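Tips for recording bag and tray tasks with hand-held grippers

Collected from the Dolbridge bench by Stella Muli and Kipchumba Owino. Add your own at the bottom.

Cover the table with white paper before the first take and leave it there for the whole session. Small wrinkles are fine. If the paper tears, stop and change it between takes, never during one.

Thin plastic bags need more takes than anything else we record. A tin goes into a tray much the same way every time. A bag folds differently with each grasp, so the set needs a lot of starting shapes. Shake it out, drop it from about a foot up and leave it how it lands. Don't smooth it down, and don't turn the print to face you.

Pinch the bag with the tips of the fingers and pull slowly. If you grab a big fold with the whole pad you'll often drag the paper along with it.

Keep the other gripper near the work. Holding it way off to the side makes for a long reach later, and the model learns the reach too.

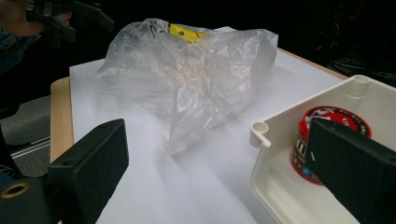
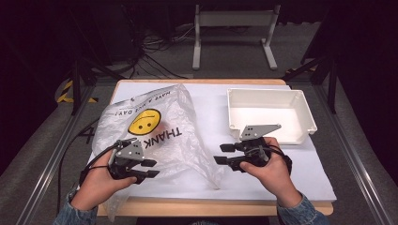

Plastic bag, white tray, white paper on the table.

Swap the bag when it gets too soft. A new one springs open a little after you let go and an old one just lies there. You want both in the set, so write "new" or "old" in the log next to the take number. Salim threw out 111 takes from the Erkow set on a Wednesday over this, and most of them would have been usable with one word in the log.

Start and end every take with both grippers open and still. Count to two in your head.

If you fumble, keep going. A dropped bag picked up again is a good take. Throw it out only if a cable snagged or you touched the bag with your bare fingers.

Run your cables away from the side you reach across. Long sleeves should be pushed up or buttoned at the cuff.

Take a break every half hour. Your thumbs go first, and tired takes are slow and jerky.

Check the count at the end of the day, before you pack up. The bag set stands at 2,710 recorded and 2,409 kept. Lilian has the list of rejects if you want to see what gets cut.

Spare finger pads are in the second drawer. Change them in pairs.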